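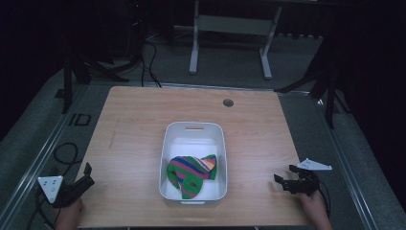
Documentation > Girier Hand-Held Grippers > Operating Practice > Section 4

4. Preparing and running a tabletop session

This section applies to paired hand-held grippers used at a tracked station. It replaces the February issue. Site rules at Altodholm and Plollard take priority where they are stricter.

4.1 Before the operator takes the grippers

1. Check that both tripod stands are upright and that all legs are fully spread. Do not move a stand after calibration. If one is bumped, repeat the calibration in Section 3.
2. Walk the floor on both sides of the table. Cables must lie flat and clear of the operator's feet.
3. Inspect each marker plate. All three dots must be clean and unscratched. Replace a plate that moves when pressed with a fingertip.
4. Open and close each gripper 17 times with nothing between the fingers. Reject the gripper if the fingers stick or fail to meet.
5. Place the bin near the middle of the tabletop. For cloth tasks, use a low-walled bin so that the fingers can reach the bottom without striking the rim.
6. Put one cloth in the bin, crumpled. Do not fold it or smooth it flat.

NOTE: Striped or patterned cloth is preferred for folding tasks. Plain white cloth in a white bin is not accepted under the Căpraru task list.

4.2 Running the session

1. Hold one gripper in each hand, fingers pointed toward the work area. Keep the hands at the near edge of the table until the start tone.
2. Keep both marker plates free of sleeves, cloth and cable for the whole take. If a plate is covered for more than a moment, finish the motion and mark the take as partial.
3. Grasp the cloth by an edge or a raised corner. Do not pinch the bin wall.
4. Lift straight up until the cloth clears the bin, then move sideways.
5. At the end of the take, return both grippers to the near edge and hold still until the stop tone.

CAUTION: Do not let a gripper hang by its cable. Strain at the connector causes dropouts that may not appear until playback.

CAUTION: Keep bare fingers out of the jaws while the unit is powered.

4.3 Limits

Maximum takes per operator per shift: 70
Takes between plate inspections: 17
Fault code for lost marker: 814

If code 814 appears twice in one take, stop and repeat steps 1 through 3 of Section 4.1. Do not clear the code from the console without an entry in the station log.

4.4 After the session

1. Power down both grippers before unplugging either one.
2. Coil each cable loosely. Do not wrap it around the gripper body.
3. Remove the cloth and wipe the inside of the bin.
4. Record any rejected gripper by serial number and tag it before storage.

Issued 5/9/25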